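In Praise of the Borrowed Casserole Dish

My mother never returned a dish empty. If a neighbor sent over a pot of beans, the pot went back a few days later with oranges in it, or half a coffee cake, or (in a lean week) a bunch of mint from beside the back steps. I grew up thinking this was a law, the kind you could get a ticket for breaking, and I was well into my twenties before I met people who handed back a clean, bare dish and felt fine about it.

I've been thinking about this since we moved to Buvstead, where we've now lived five years and where, for the first two of them, I borrowed nothing from anyone. I was proud of that, I'm sorry to say. I bought my own ladder. I bought a punch bowl for one party and then had to find a place to keep it, which meant moving the roasting pan, which meant the roasting pan went to live in the garage, where it still is. I thought I was being considerate by not bothering people.

Then one July evening Fidelina Cuervo from across the road knocked and asked whether I had a cake pan, the long kind, because hers had gone to her daughter's place in Urness and she had company coming in an hour. I did have one. I handed it over, we talked on the porch until she remembered her oven was on, and when the pan came home it had a big square of peach cake in it. I had lived across from this woman all that time and didn't know she baked, or that she had a daughter!

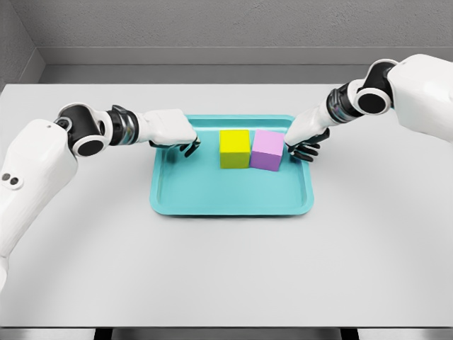 But isn't it easier for everyone to just own what they need?

It is easier, and I'd still rather borrow, because knocking on a door for a cake pan is how I finally got to know the people behind it.

I know the arguments on the other side, and some of them are good. Things get broken. Things get forgotten, too, and then you have to decide if a pie plate is worth an awkward phone call. My friend Zyanya Valdovinos puts a strip of masking tape with her name on the bottom of everything she lends, and I used to find that a bit stiff, but I've come around to it. A name on the bottom tells the borrower she expects to see it again, and her along with it.

So I'd like to see more of us asking. Ask for the big stockpot, or the folding chairs, or a cup of rice. Keep it a day longer than you meant to if you must, and then walk it back with something in it. Mint is fine.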